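From: Despina Tsolakis
To: Ceslow Parcels list
Date: 24/10/2020
Subject: Re: [ceslow-parcels] Doorstep parcels, second round

On the matter of labels, a previous message to this list said:

> I have read the notes from the August round and I am still not clear
> on two points. Do we write the giver's name on the outside or leave it
> off altogether? And who decides which streets are done first? Last time
> the upper end of Plundier Road had theirs before lunch and the lower
> end had theirs after dark, and I was asked about it more than once.
> I can do the Broltville side again if the bags are ready by ten.

Names are left off. The label carries the words "From a neighbour", the list of contents and the contact number for the scheme. Nothing else goes on it. In August several people added a first name or a house number, and the households concerned felt they had to return something. Two of them did, and the plates are still in my hall.

The order of streets is set by the route sheet. I have redrawn it so that each driver starts at the far end and works back towards the hall. The lower end of Plundier Road now comes first on its sheet. Please do not swap sheets with another driver on the morning. If you need to change, write to me beforehand and I will reissue both.

Contents are as before, with one change. The soap is dropped and a notebook goes in. Alexiou have let us have 78 notebooks at cost, and that leaves a margin over the 58 households on the list. The spare ones stay at the hall until we know whether any late names have come in. Fruit is to be whole and unpeeled. Home baking is still welcome but must be wrapped and must have its ingredients written on the label, including nuts, milk and egg where present. 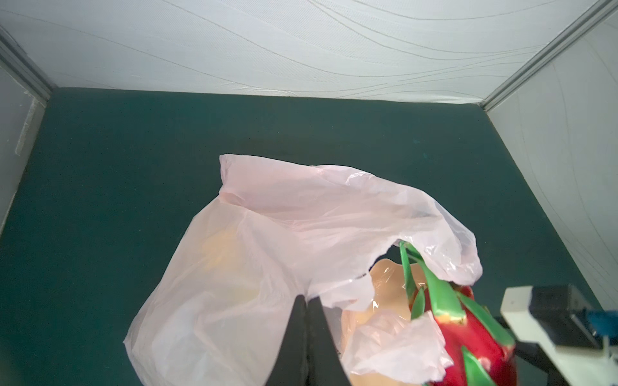 Can we leave a parcel if no one comes to the door?

Leave it only where the household has ticked the box for this, shown as D in the third column of the route sheet. All other parcels come back to the hall and are tried a second time after four o'clock. If the second try fails, put the card through the door and return the parcel to the shelf marked with your route number.

On money, the balance brought forward from August is £1,736. That covers this round and the hire of the hall. I would ask people not to buy extra items out of their own pockets and then send me the receipt, as happened with the candles. If something seems to be missing from the list, raise it here first. A gift to the scheme is a separate thing and goes through the tin or by bank transfer, with the word PARCELS as the reference.

For the Broltville side, ten o'clock is possible provided the packing is done the evening before. I have the hall from six until nine. I need four more people for that — two on the tables and two carrying. Reply to me directly and not to the whole list.

One correction to the notes from last time. They say that cards made by the school were put in every parcel. The cards ran out on the last route, and the households there had a plain label only. I have asked the school for more this time and they will be in a box by the door of the hall. One per parcel, please, under the string and facing outwards.

The route sheets follow in a separate message. Check the house numbers on yours before you print it.

Despina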